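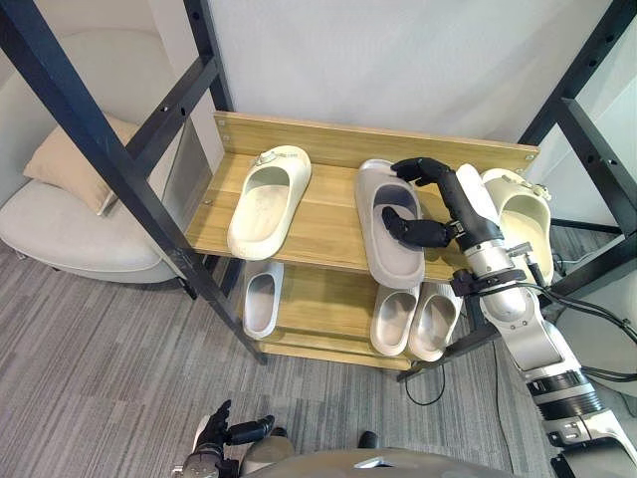 April 2, 2022

Notes from the open day, written the same evening so that I don't lose them. Dayana Condori read the first half and added two corrections, which I have put in directly.

We opened at ten. The Tirnska group came first, before the coffee was ready, then the people from Sollero, and after lunch mostly families from Haworth. Dayana kept a list at the door and it finished at around 300 names. I had prepared for less. The badges were gone by early afternoon and we wrote names on tape.

The shoe rack was the station I looked after. The task is the same as we have practised since February: sandals on two shelves, take one by the strap, lift it, put it back with the toe to the back board. I let visitors choose which sandal. Almost everybody chose from the upper shelf, and the lower shelf is the more difficult one for us, so the day looked better than our normal statistics. I should remember this before I tell anybody how well it went.

Observations on grasping:

Finger over the strap and thumb against the footbed is still the best grasp. When the sandal is lying a bit tilted the hand finds it more easily than when it is straight. I don't understand why. Dayana thinks the strap edge is then better separated from the shelf in the depth data. To check.

The sandal which is propped nearly upright at the right end is a different problem. The hand wants to come from above and there is not much strap to take. Twice it pushed the sandal flat first and then took it normally. The visitors liked this very much and asked if it was planned. I said no.

The buckles on the cream ones reflect the ceiling light. When the hall doors were open we had more wrong strap positions than in the morning. We closed the doors on one side and it became better, but it also became very warm.

Left hand stays low and does nothing in this task. A boy asked why it does not help. It is a fair question and I gave a long answer about collision checking which he did not wait for.

Stops: 4 in the whole day. One was me, I leaned on the button. Two were the wrist limit, same pose both times, log is saved. The last one I can't explain yet.

Questions from Sollero, to be answered by mail:
- can it sort pairs, left and right
- what happens with laces
- how long for a full rack

For the third I said I would measure it properly. Please nobody give them a number before that.

The Kuvomix visitor wanted to know the cycles on the hand. I said it has passed 1,000 grasps on this task with the same finger pads. Dayana's correction: the thumb pad was changed once. I will write to him.

For next time: a line on the floor, visitors stood too near to the cable. A stool for small children. More water.

Still to do - copy the logs before the disk is cleaned, and look at the wrist limit pose first.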